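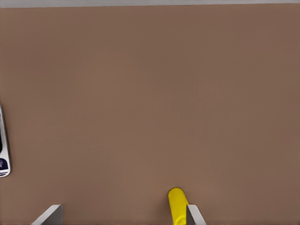 Where do visitors sign in for the robotics open day at the Lurkodholm centre?
At the north reception desk, where name badges are issued from 8 am and the first demonstration begins at 11.

Posted by lurkodholm_events, Mon 12 March
Members are advised that registration for the open day has closed. A total of 14 places per session were allocated. Teodora Ristić will conduct the pick-and-place demonstration in Room 2110, first in simulation and then on the Gesix arm. Enclosed footwear is required.

Posted by panelbeater_k
Thank you for the notice. I attended the January session and wish to record a concern. The greater part of the hour was given to the simulated run, and the physical arm was operated for nearly 8 minutes. Members who travel from the coast may reasonably expect a different balance.

Posted by Omerović Fabrication
I must respectfully disagree. Our apprentices gained more from the simulation, as Ms Ristić was able to stop it, change the approach angle and repeat the grasp on request. The physical run permitted none of that.

Posted by panelbeater_k
The point regarding apprentices is accepted. It does not follow that the programme suits everyone. A simulated grasp tells a workshop owner very little about wear on the fingers, and that was the question I had come to ask.

Posted by skamivska_training
Could the organisers confirm whether questions will be taken during the simulated run or held until the end? The Skamivska group would favour the former.

Posted by lurkodholm_events
Questions will be taken throughout. With regard to the earlier remarks, the order of the programme stands, but the arm will remain available after the final session for those wishing to discuss maintenance.

Posted by panelbeater_k
Noted. I maintain that it belongs in the session proper, but I will stay behind. Is parking available at the rear of the centre?

Posted by lurkodholm_events
It is, by the Gesix loading bay. Please display your badge on the dashboard.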